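Old Boards, New Uses: What Happens to Broken Electronics in Our Town

Project report by Doğukan Soylu and Tuncay Bozkurt
7 October 2022

Why we picked this

It started with a kettle. Doğukan's kitchen drawer already had two dead phones and a radio in it, and when the kettle stopped working it went in there too. We got talking about how much of this stuff must be sitting in drawers all over Maltden, and by the end of lunch we had our project! Our question was simple: when something electrical breaks, where does it go, and could more of it be mended?

What we did

We wrote a short survey and took it round our own streets and the market during August. We were hoping for 50 replies and got 400, which was brilliant (and meant a lot of typing up). We also went to the repair café at Grerna Hall five times, and spent one very noisy morning at the Edet recycling yard, where the staff let us watch the sorting line from the walkway and answered every question we had.

What people told us

Most people keep broken things. We expected them to say they threw them in the bin, but the commonest answer by far was "it's in a cupboard". Lots of people wrote extra notes down the side of the page. One lady had kept her late husband's tape player for years in the hope that somebody could get it going again, and we gave her the repair café times on the spot.

The main reasons for not repairing were cost and not knowing who to ask. Several people thought repairs were only for big things like washing machines. Younger people were more likely to say they had tried to fix something themselves, usually with a video.

At the repair café

This was our favourite part. Tuncay learned to use a multimeter on the first visit and after that we could hardly get him away from the table. The café's logbook goes back to its opening and lists 2,014 items brought in. Lamps and toasters come up again and again. A lamp is often just a fuse or a loose wire in the plug, and the look on someone's face when it comes back on is lovely.

Circuit boards are harder. On a small board the parts are tiny and packed close together, and if a chip has failed you may not be able to buy a new one. We had always pictured boards as green rectangles, so it was fun to find out how many shapes and colours they come in. Makers cut them to fit the case, with holes and notches wherever something has to pass through or clip on.

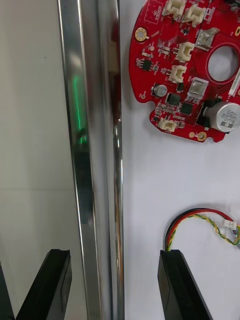

Figure 1. A red circular circuit board with a large round hole and a notched outline.

At the recycling yard

Boards are pulled out early at Edet because they contain copper and small amounts of gold. They are sent away in sacks to be shredded and treated. The plastic cases are worth much less, and mixed plastics are the part the yard finds hardest to pass on.

What we would change

Our survey had 11 questions and that was too many. People got bored near the end and question nine was badly worded, so we left it out of the results. We would also ask people their age group at the start, as quite a few missed it on the back page.

What next

We have made a poster with the café times on it, and the library in Tetita has asked for a copy as well. Tuncay is going to carry on at the café through the winter. The kettle is fixed, by the way. It needed a new switch.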